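# Lost and Left Items in the Lobby: Project Report

Submitted 08/07/2026

## 1. Background

Our group looked at what gets left on the floor of the ground-floor lobby at Derholm Hall while repair work is going on upstairs. The building has 70 rooms, and everyone who uses them crosses the lobby. We wanted to know which items stay on the floor longest and who ends up moving them.

We checked the lobby on 16 days, once before morning classes and once after lunch. For each item we wrote down the type, the location and whether it was still there at the next check.

## 2. Work gloves

Gloves were the item we argued about most. They are easy to overlook when they are dark, but the off-white ones with green edging stand out on the red-brown stone, even with the white veins running all through it. Single gloves were more common than pairs. People walked around them and left them where they were, even with a waste bin nearby.
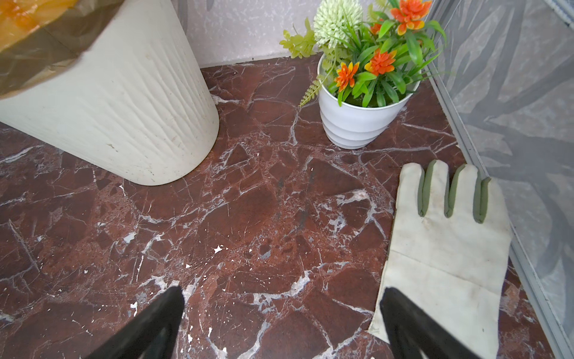
Jaxon Dhillon disagreed with our first plan, which was to treat any single glove as trash after one day. He said that a glove with some dirt on it is still a good glove, and that the other one is usually in somebody's back pocket. He asked us to put out a box first and see what came back.

We changed the plan. A cardboard box marked GLOVES went on the shelf by the stairs for the second half of the project. Gloves put in the box were mostly picked up within a day.

## 3. Small debris

White flecks were harder to record than gloves. On a veined floor they blend in, and two of us marked the same area differently on the same morning. We stopped trying to rate them and only noted whether the floor had been swept.

## 4. Problems

- The afternoon check was missed twice.
- Our form had no space for items that moved but stayed in the lobby.

The box will stay up until October. The next group should add a "moved" column to the form before they start.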